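19/02/2021

Wieder einer dieser Tage, an denen ich mir vornehme, nur kurz etwas wegzuräumen, und dann steht man zwei Stunden später immer noch vor dem Schrank. Ich schreibe es auf, damit ich beim nächsten Mal nachlesen kann, wie es wirklich war. Im Rückblick wird bei mir jede Aufräumaktion zu einem Erfolg, und das stimmt selten.

Angefangen hat es mit dem Buch aus dem Ernley-Verlag, das mir zu Weihnachten untergeschoben wurde. Ordnung in 53 Schritten. Ich bin bei Schritt 6 und habe meine Zweifel. Schritt 6 verlangt, alles, was man an Kleidung besitzt, auf das Bett zu legen, damit man »die Menge spürt«. Die Menge spüre ich auch so, jeden Morgen, wenn die Schranktür nicht zugeht. Trotzdem habe ich es gemacht, oder wenigstens angefangen, denn irgendwann will man wissen, ob diese Leute recht haben oder ob sie bloß noch nie einen Schrank mit Wintersachen gesehen haben.

Auf das Bett legen heißt bei mir: auf das, was vom Bett frei ist. Am Kopfende lagen schon die Decken, und die Decken muss man erst irgendwohin tun, bevor man die Kleidung irgendwohin tun kann. Im Buch kommen Decken erst in Schritt 19 vor. Ich habe sie zusammengelegt, die rote ordentlich, die dunkelblaue weniger, und in die Ecke ans Kopfteil geschoben. Dort bleiben sie vermutlich bis August.

Zum Schrank. Er ist zu groß für das Zimmer, das war er schon immer. Beim Einzug hieß es, ein Möbel von Vuruvwood halte ein Leben lang, und das glaube ich sofort, denn man bekommt es ja auch ein Leben lang nicht mehr durch die Tür. Die geschnitzten Bögen auf den Türen mochte ich früher nicht. Inzwischen habe ich mich daran gewöhnt, was etwas anderes ist als mögen. 300 Euro hat er damals gekostet, gebraucht, und der Transport kam noch obendrauf. Dafür sieht er nach viel mehr Platz aus, als er hat. Die Böden liegen so weit auseinander, dass jeder Stapel zu hoch wird und irgendwann nach vorn kippt. Dann schließt man die Tür und überlässt das Problem dem, der sie als Nächster öffnet, und das bin immer ich.

Gegen acht war dann genug herausgeholt, dass ich weder sitzen noch sehen konnte, wo der eine Stapel aufhörte und der andere anfing. Schwarz auf Dunkelblau, selbst bei Tageslicht, wer soll das auseinanderhalten. Das Rote hat wenigstens den Anstand, rot zu sein. 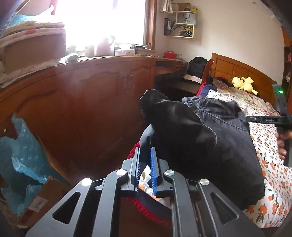 Heft 2, Seite 53

Der schwarze Stoffklumpen hat mich am längsten beschäftigt. So etwas lässt sich nicht falten. Man schlägt das obere Ende um, drückt es an, lässt los, und es sitzt wieder rund und weich da wie vorher. Das Buch schlägt vor, solche Stücke zu rollen. Ich habe gerollt. Gerollt sah es aus wie gefaltet, also wie ein Haufen, nur länger. Daneben das jeansartige dunkelblaue Ding mit den sichtbaren Nähten, das sich genau umgekehrt verhält: das bleibt liegen, wie man es hinwirft, steif und beleidigt, und wenn man es zusammenlegt, bestimmen die Nähte, wo der Knick ist. Beides zusammen in ein Fach zu legen ist angeblich kein Problem, wenn man »die Stücke miteinander sprechen lässt«. Diesen Satz habe ich zweimal gelesen und dann eine Weile an die Schranktür geschaut.

Beim roten Strick bin ich streng geblieben. Strick gehört gelegt, niemals gehängt, das hat mir meine Großmutter beigebracht, und die hat für diese Auskunft kein Geld verlangt. Allerdings lag das Rote zuunterst, und ich musste alles darüber anheben, um überhaupt daranzukommen. Warum legt man eigentlich immer das zuerst hin, was man zuerst wieder braucht? Dazu steht im Buch nichts, zumindest nicht bis Schritt 6.

Die Tagesdecke mit den Blümchen und den Orangen lasse ich vorerst drauf. Ich weiß, dass das Muster zu viel ist. Blüten oben, Früchte unten, und dazwischen soll man schlafen. Im Laden in der Sowerby-Passage wirkte sie frisch, zu Hause wirkt sie wie ein Obststand. Aber sie hat einen praktischen Vorteil: auf Weiß mit Orangen sieht man jede dunkle Socke. Heute habe ich darauf eine gefunden, die ich seit Monaten für verloren hielt, und gleich darauf festgestellt, dass ich die zweite in der Zwischenzeit weggeworfen habe. So viel zum Nutzen des Wegwerfens, das ja in allen diesen Ratgebern als Befreiung gefeiert wird.

Pikachu lag die ganze Zeit auf der Seite am Kopfteil. Nach Schritt 11 (ich habe vorgeblättert) soll man sich bei Stofftieren bedanken und sie dann weitergeben. Ich werde mich nicht bei einem Stofftier bedanken. Weitergeben werde ich es auch nicht. Es nimmt weniger Platz weg als das Buch, wenn man den Ärger mitrechnet, und es macht mir keine Vorschriften.

Zwischendurch habe ich mir die Aufbewahrungsboxen von Druva im Netz angesehen, die am Ende jedes Kapitels so beiläufig erwähnt werden. Da wurde mir manches klar. Wer Boxen verkauft, findet natürlich, dass alles in Boxen gehört. Ich habe trotzdem nachgemessen, ob sie in den Schrank passen würden - zwei nebeneinander, wenn man die mittleren Türen ganz aufbekommt, und das tut man nicht, weil das Bett im Weg steht. Das Bett wiederum kann nirgendwo anders hin, weil der Schrank dort steht. Mit diesem Zimmer habe ich diese Diskussion schon öfter geführt und jedes Mal verloren.

Stand halb elf: Ein Fach ist fertig. Darin liegen der Strick und, wider besseres Wissen, das Jeansartige, weil es sonst nirgends hinpasste. Das schwarze Bündel habe ich so, wie es war, ins unterste Fach gedrückt und die Tür mit dem Knie zugehalten, bis sie einrastete. Ob sie morgen früh noch zu ist, wird sich zeigen. Der Metallgriff klappert übrigens wieder, ich hatte ihn im Herbst festgezogen und dachte, damit sei die Sache erledigt.

Was mich am meisten stört: Es sieht jetzt ein bisschen besser aus. Wenig, aber man merkt es, wenn man von der Zimmertür her kommt. Damit könnte das Buch sich brüsten, und das gönne ich ihm nicht. Ich behaupte, dass es nach zwei Stunden Arbeit in jedem Fall besser ausgesehen hätte, auch ohne Schritt 6 und ohne dass irgendein Pullover mit einer Hose spricht. Beweisen kann ich es nicht, dazu bräuchte man ein zweites Zimmer und ein zweites Ich, und dem würde ich erst recht nicht trauen.

Noch eine Sache, damit ich sie nicht vergesse. Ganz hinten im oberen Fach, hinter den Handtüchern, war noch eine Tüte mit Kissenbezügen, zugeknotet. Keine Ahnung, seit wann. Ich habe sie befühlt und wieder zurückgestellt. Morgen ist Zeit genug, und Bezüge kommen laut Inhaltsverzeichnis erst in Schritt 27. Bis dahin halte ich mich ausnahmsweise an die Reihenfolge.

Morgen: Schraubenzieher für den Griff suchen. Waschmittel kaufen. Schritt 7 lesen, aber im Stehen, damit es nicht ausartet.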